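Swapping a desktop processor at home – tips from the bench

Quick ones this time. Desk is buried, sorry for the state of the list.

Before you open anything

Shut down, switch off at the back, pull the cord. Hold the power button in for a few seconds afterward. Phone out, take pictures of every cable before you unplug it. You will not remember which little connector was the front panel one. I never do.

Check the board takes the new chip. Sounds obvious. Look up the board model on the maker's support page, find the processor list, and see which firmware version it wants. If the firmware needs updating, do it with the OLD chip still in. I got this backward on the Pevden build and had to put everything back together just to run the update.

Clear a real workspace. Kitchen table is fine, wipe it first. Light from the side is better than overhead, you can see the pins by their shadows.

Stuff to have within reach

Decent screwdriver, long shaft
Isopropyl alcohol, the stronger the better
Coffee filters or lint-free cloths (paper towel leaves fuzz)
Thermal paste, a fresh tube
Small dish for screws
Something rigid with sides to put the chips in

Magnetic dish for the screws, ok. Just keep it off the board.

Static

Touch bare metal on the case before you touch a part. Do it again every time you get up and come back. Wool sweater off. I use a wrist strap in winter when the heat is on and the carpet bites, otherwise I don't bother much, but a strap is cheap.

Getting the cooler off

Run the machine for ten minutes before shutting down so the paste softens. Undo the screws a little at a time, going corner to opposite corner. Then TWIST gently, left and right, before you lift. Straight up is how chips come out of the socket stuck to the cooler, pins and all. If it won't twist, a hair dryer on low and a bit of patience.

Fan cable first! Unplug it before you lift. I have yanked two.

Cleaning

Wipe the old paste from the outside in so you're not smearing it over the edge. Second pass with a clean bit of filter. Let it dry. If there's paste down the side, a cotton swab barely damp, and work slowly. Never pour alcohol on anything.

The model number is usually printed on the lid, so write it on a bit of tape while it's clean and stick the tape on the box. Once it has paste on it you'll be guessing. Tilt it under a lamp if the print is faint – dead-on light just gives you glare.

Holding the thing

Edges only. Thumb and finger on the sides, nothing underneath. Skin oil on the contacts is a pain, and pins bend if you look at them wrong. Don't slide it around on the table. Lift, move, set down.
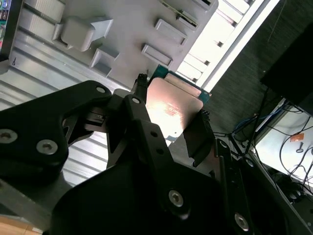
Benjelloun
Bench tips editor, Heltum Home Workshop

Gripped at the edges, same as you'd do by hand, and nothing pressing on the middle of that coppery lid. The green part is the circuit board bit and it's thinner than people expect, so firm but no squeezing.

If your fingers are shaky put both elbows on the table. Helps more than any tool.

Seating it

Find the little triangle on the corner of the chip and the matching mark on the socket. Line them up. Lever all the way open. Lower the chip in flat, let go, done. It should drop in by its own weight on a lever socket with pins on the chip. On the kind where the pins are in the socket, lay it down level and don't nudge it about once its down. If it doesn't sit flat, pick it up and look again. No pushing.

Lever down. Some of them feel alarmingly stiff. Check the chip is flat first, then go ahead.

Paste: a pea in the middle for most chips. Cooler on, screws corner to corner again, a few turns each. Plug the fan back in.

Storing spares

Original plastic clamshell if you kept it. If not, anti-static bag, then a small hard box so nothing can press on it. No loose chips in drawers, no sandwich bags. My Parnow parts box has a slot tray and each slot gets a label with the model and the month it went in (the one I just put away says September).

Keep the cables in a different box. They always end up on top of something fragile.

First boot

Might take longer than usual, leave it alone. Go into the setup screen and look at the temperature before you close up the case. Climbing fast? Power off and check the fan plug, then check you took the plastic film off the cooler. Yes, me, last year.

Next up: cleaning dust filters without sneezing all over teh motherboard.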